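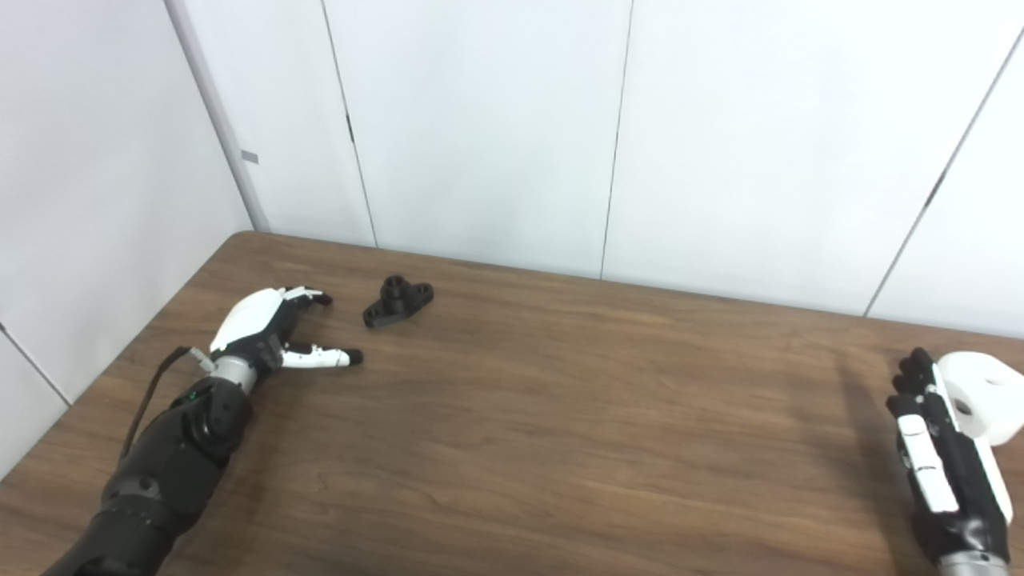 木桌上的黑色打印小件,后面是白色墙板。

10月 | 文、图:Lodance 工作间

先跟大家打个招呼!好久没更新图集了,上一次还是天热的时候,那会儿风扇开到最大,纸片在桌上乱飞,拍什么都得拿胶带压着。现在天凉下来,总算有心思慢慢弄了。这一页专门放打印小件和那张桌子,两样东西凑一起聊,因为我每次拍小件都离不开它。

先说小件吧。我特别喜欢这种形状:一块扁扁长长的底板,两头是圆的,一头鼓起来一个圆柱,顶上有个深色的孔,另一头平平的地方再开一个圆孔。看着有点像带法兰的安装座,也有点像个小支架,我们平时懒得起名,就叫它"小黑"。喊一声小黑在哪儿,大家都知道找什么(然后都找不到,黑的东西掉在地上实在难找)。

说到圆头,我真的要夸一下。早先我画底板都是直角,方方正正,画起来最省事,打出来四个角总想往上翘,拿在手里还硌。后来有一阵子我把什么都改成圆头,连贴标签用的小牌子都改了,改到朋友笑我是不是跟直角有仇。圆头拿着舒服,放在桌上也好看,像一颗拉长的扣子。

孔就麻烦一点。图纸上画得多圆都没用,打出来总会紧那么一点点,螺丝进去要使劲。我的办法很土:先单打一块薄片,上面排一溜大小不同的孔,拿手边的螺丝一个个试,哪个顺手就记哪个尺寸,写在纸上贴到机器旁边。那张纸现在已经卷边了,字也花了,我还舍不得换。谁要是有更好的办法,写信告诉我,我真的想学。

鼓起来的那截圆柱也有讲究。圆柱跟底板接着的地方,我习惯加一圈小小的圆弧过渡,哪怕只有一点点。不加的话,拧的时候手一重,就容易从根上断开,我断过3个,全是在快收工的时候,气得我把灯一关就走了。

颜色上我基本只打黑的。不是没试过别的,橙的、灰的都买过,灰的那卷还剩大半,放在柜子最下面。黑的打出来层纹没那么显眼,沾了手印擦一擦就行,和木头颜色放一起也顺眼。料我一直用 Romico,没什么特别的道理,就是第一卷买的是它,后来参数都调好了,懒得再折腾。开封以后记得收好!南方的朋友尤其要注意,受了潮的料打起来噼里啪啦响,表面像长了毛,我第一次听见还以为机器坏了。

打磨也说两句吧,好多人来问。平的那一面我会从粗砂纸往细里走,最后用1,000号的沾水轻轻带几下,带到摸上去滑溜溜的就停。圆柱侧面我不怎么碰,越磨越不圆,不如留着原来的纹路。孔里头拿铅笔卷一小条砂纸转两圈,转多了孔就松了,别贪。还有,磨下来的黑粉千万别直接拿手抹,抹到白墙板上你就知道什么叫后悔了。那面白墙板是哑光的,一大块一大块很平整,拍照时当背景真是省心,可就是太招脏。我现在进门先洗手,比做饭还讲究。

好了,下面轮到桌子。棕色的木桌面,木纹细细的,一丝一丝往一边走,灯光落上去会有几块亮一些,我特别爱看这个。以前我拍小件都铺白卡纸,觉得那样才"专业",拍出来干干净净,可也冷冰冰的。有一回卡纸用完了,直接往桌上一放,哎,好看多了!从那以后卡纸就再没买过。深色的小东西放在暖棕色上面,边缘清清楚楚,孔也看得见,要是换成深灰台面,小黑就真的隐身了。

桌子是从 Dralwood 买回来的,搬进来那天差点卡在门口,斜着、竖着、倒着都试过,最后把门拆下来才进的屋。它比我原来那张大一圈,刚摆好的时候觉得空荡荡的,心想这么大怎么用得完。结果呢,不到两个礼拜就堆满了(做手工的人应该都懂)。现在我给自己定了条规矩,晚上8点收桌子,工具回墙边,螺丝回盒子,没打完的件放托盘里。规矩是定了,能守住一半就算不错。

养护方面我没什么秘方,软布拧干擦一遍,顺着木纹擦,再拿干布跟一遍。热的东西不直接放,打印床刚取下来的钢板也不放,我在这上面吃过亏,留了一小块印子,后来挪了个笔筒压着,眼不见心不烦。砂纸更不能在桌面上直接用,底下垫一块旧毛巾或者切割垫都行。

拍照的几个小习惯,顺手写在这儿:

灯别正对着桌面打,歪一点,反光就不会糊成一大片。我试过把灯抬高、放低、蒙一层描图纸,最后还是歪一点最省事。

黑色的件要稍微拍亮一点,不然孔和凸起全糊在一起,只剩一个黑疙瘩,发给别人看,人家问我是不是一块巧克力。

角度我喜欢从上往下斜着看,桌面能多露一些,小件的高低也出得来。正着从顶上往下拍,圆柱就变成一个圈,看不出它是站起来的。

拍之前拿气吹吹一下。肉眼看着挺干净,放大一看全是毛,尤其黑色的,一根白毛比什么都抢眼。

有人留言问模型文件能不能分享。可以的呀,不过我还想再改一改,现在这版底板我嫌厚了一丁点,圆柱那头的孔口想加个小倒角,改完再放上来。另外还在画一个配套的小托盘,项目名字临时叫 Santoro,是那天放的一首曲子里随便听来的,听错了也说不定。托盘想做成能叠的,一层放小黑,一层放螺丝,最上面盖一块薄板。画到第二层的时候发现叠起来会晃,得重新想卡扣,先放着吧。

还有位朋友问为什么不干脆买现成的金属件。买过的,质量也好,就是尺寸永远差那么一点,不是孔距不对,就是底板太宽。自己打的好处是今天嫌它长,晚上改两笔,明天早上就有一个短的。当然也有改了半天、打出来发现改反了的时候,那种我就拿来垫桌脚,或者给猫玩(猫不感兴趣)。

这页先写到这儿,新的弄好了还接着往下放。想看哪一类小件也可以告诉我,挂钩、线夹、旋钮我都有一堆半成品等着收尾呢。

最后更新:10月
联系我们:请使用站内留言 | © Lodance 工作间 版权所有,转载请先打招呼 | 返回顶部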